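Learning to love the dark: my first winter of proper blackout curtains

I have wanted to write about sleep for ages, and specifically about how much better mine has got since we moved to Renthorpe and I finally took the light in our bedroom seriously!
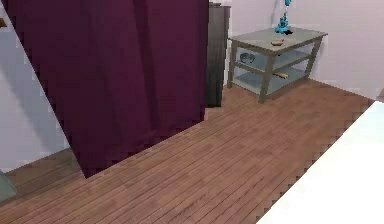
Jamila Howlader wrote to me after my last post to say that thick curtains had done nothing for her until she dealt with the gap at the top, where the light came over the pole and spread across the ceiling like a lamp. She had been blaming the fabric for two years. I read her message at half past four in the morning, wide awake, looking at a bright stripe on my own ceiling, and got up and fetched the stepladder.

She was completely right. I rolled up a bath towel, laid it along the top of the pole, and slept until gone seven. It looked dreadful, of course, and it fell on my head the next night, but by then I was hooked and wanted to know everything.

Our bedroom faces east, over the lane, with a street lamp more or less level with the bed. When we first came to see the house it was a grey afternoon and I thought, oh, what a lovely big window. Then we moved in, and July arrived, and so did the sun, every single day, at an hour I had only ever seen from the other side. The birds I can forgive (I have become very fond of the blackbird on the shed). The light I could not.

So, curtains. I'd always bought them by colour and nothing else, holding a corner up in the shop and saying "ooh, nice". There is so much more to it! The lining matters more than the front. You can have the palest linen in the world and if the lining is good the room will be as black as a cupboard. I hung an old pair of unlined ones against the window at noon, then pinned a piece of blackout lining behind one of them, and the difference made me laugh out loud.

Width was the other thing. Ours had always been the width of the window, more or less, so when they were shut they were stretched flat like a bedsheet and light came in all down both sides. The advice I kept reading was to have 2 times the width of the pole in fabric, and to let the pole itself run well past the glass. My window is 113 cm across, so I... well, I got that wrong twice and then wrote it on the wall in pencil. The pole wants to be longer than the window, and it's the pole you measure. In the end I ordered 226 cm of fabric for each side, which was far too generous, and I regret none of it. The folds are deep and heavy and I open them each morning like someone in a play.

Length I argued about with Lakmal Seneviratne for most of an evening. He likes curtains that stop at the sill, over the radiator, and he has a point about the heat. I like them right down to the floor. We have a radiator on the other wall, so I won, but if yours is under the window then do listen to him, he's very sensible about heating.

For the gap at the top I now have a simple boxed pelmet, painted the same white as the wall, and 54 screws seem to have gone into it (I bought a packet of 50 and had to go back). It isn't quite level. I can see that it isn't level from the bed, and every morning I think I'll fix it, and then I go and put the kettle on.

The sleep, though! I'd read so often that a dark room helps, and I'd nodded along while lying in a room where I could read the spines of the books. Within a week I'd stopped waking at four. I'm dreaming more, or remembering more of it, including a very long one about running a ferry at Ullach with my old geography teacher. I'm nicer at breakfast. I have been told this by more than one person.

Waking up in the dark was harder than I expected. The first few mornings I came to with no idea whether it was midnight or time for work, and once I got dressed at ten to three. What helped was leaving the landing blind open and the bedroom door ajar, so a little grey comes in from that side when the day starts. I've also moved the clock to where I can't see it without sitting up.

Next on the list is the spare room, which has a skylight, and I have no idea how anyone sleeps under one of those. If you've managed it, please tell me how, and whether you needed the long ladder.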